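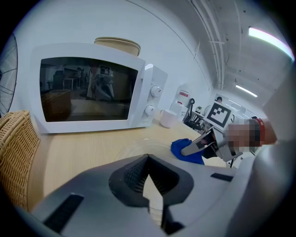 3 min read

Last updated: June

Kitchen corner, afternoon, about 2:30. Second go at sorting out the microwave table, and I'm writing it all down this time so I don't have to work it out again next month.

First, the microwave. It's the plain white one with two knobs, and I've grown very fond of it (no beeping, no clock to reset when the power blips!). The top knob is power, the bottom one is the timer, and the timer runs fast. I put 421 grams of tap water in the big Magsi jug, gave it 3 minutes on full, and my phone said 97 seconds had gone by when it dinged. So if you set it for a short time and your soup comes out cold in the middle, that's why. Turn the knob well past where you want it and then bring it back, that seems to help a bit. I only tried the one jug so don't hold me to it. I'd like to do a proper run with the lid on and the lid off when I've got a free hour.

Speaking of the lid - the round beige one lives on top of the microwave from now on. It goes with the Porko container, which Nathalie Hoekstra took home with leftover rice in it and has promised to bring back. Please don't put the lid in the drawer, it's too wide and then the drawer won't shut and somebody yanks it and we're back where we were in the spring.

Cloths. I'm trying blue for the table and the glassware, and the old striped ones for the floor and anything with grease on it. The blue ones are from the Nuromby multipack and they're good, they don't leave fluff on glass the way the paper towels do. I did the clear bowl with one dry and one damp and couldn't tell the difference once I held it up to the window. The bowl is a menace, by the way. On that pale tabletop you can hardly see it, and I've put my elbow in it twice. I might stick a bit of tape on the rim, or just swap it for the Drastdale one with the green base, if that ever turns up.

White mug stays next to the microwave for spoons. I know it's a perfectly nice mug and people want to drink out of it, but the spoons have to go somewhere.

I measured the gap for a shelf while I was there: 610 mm of wall I could use, less whatever we want to leave free above the microwave for air. Must look up what the manual says about clearance before I drill anything. The wicker chair will have to move over if the shelf goes in, or we'll all be cracking our heads getting up from lunch.

To do: descale the kettle, ask Nathalie about the rice container, wash the blue cloths separately the first time (I think the dye runs), find the tape.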